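Home | Guides | Bench | Packing | Returns | About

How to set up a shared bench when a robot hand joins the jewelry line

6 min read 26 shares 8 comments

Quick one, typing this between shifts. People at the Purkari site keep asking how we did the changeover at Skultgate so here are the steps. Not the vendor manual. Just what the people on the bench need.

Background, short. Hanging and taking down chains used to be a two person job, all day, pinch and lift, pinch and lift. Sore thumbs by lunch. Now the arm takes the repeat lifting and the people do checking, untangling, and whatever the arm hands back. Different job. Some like it better, some dont.

Step 1. Talk first
Before anything gets bolted down. Tell people which tasks move and which stay. Names on a sheet. Revathi Venkataraman ran ours and she put the pay grade next to each task, which stopped most of the rumors by the end of the meeting. Do that.

Step 2. Split the tray
Simple chains to the arm side. Anything with a pendant, a knot or a repair tag stays with a person. If you can't tell in 2 seconds, it's a person piece.

Step 3. Mark the reach
Tape on the floor and on the bench. Full reach of the arm plus a hand's width. Nobody leans over the tape while the light is green. Stool goes outside the tape too, we forgot that the first time and had to redo the whole line.

Step 4. Glove check
Start of shift and after break. Look at the fingertips first, then the thumb. Lint, stray threads, a link stuck in the knit. Pull lint off with tape, not a blade. Torn glove = swap it, log it, move on. Spares in the drawer marked Obeidat, left side.

Step 5. Slow run
Set speed to slow. Run 8 pieces, one person watching, one at the stop button. Watch how the fingers come up under the chain. You want the thumb closing last. If it snags, stop, free the chain by hand with the arm OFF, start the count again.

Step 6. Normal run
Ours goes to 85 pieces before a pause. Yours might be lower. The pause is for the people as much as the arm, so don't let anyone skip it to catch up. Swap the watcher at every pause. Watching is tiring in a way lifting wasnt, your eyes go.

Step 7. Log the handbacks
Every piece the arm gives up on goes in the book with a reason. One word is fine. Tangle, clasp, slip. Jawad Pirzada reads the book on the late shift and changes the tray split from it. He's moved the fine chains back to people twice now.

The hand and arm, then the hand up at a chain:

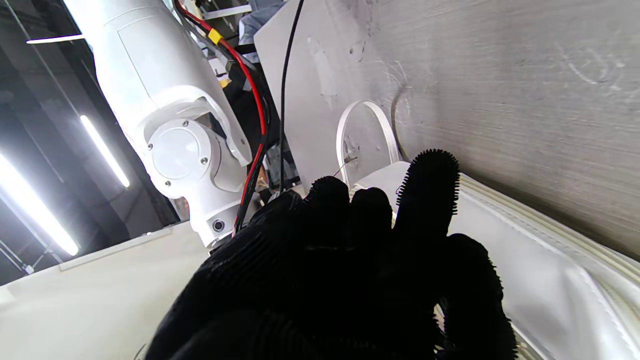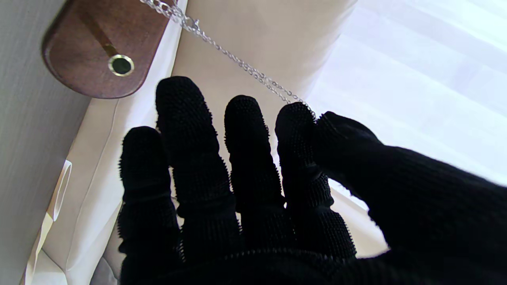 Step 8. Closing down
Arm parked, power off at the wall, tray covered. Count the pieces against the sheet, both sides of the tape. Write up anything odd for the next shift even if it seems like nothing.

On training: we used the Badosex course, first half only. Second half is for techs. Bench people asked for more time on clearing a snag so we added an extra morning in April and it was the most usefull part of the lot. Would do that first next time.

Still sorting out who covers the watcher when someone's sick. Will update the page when the new rota is up.

Share | Print | Next: Labeling the repair tray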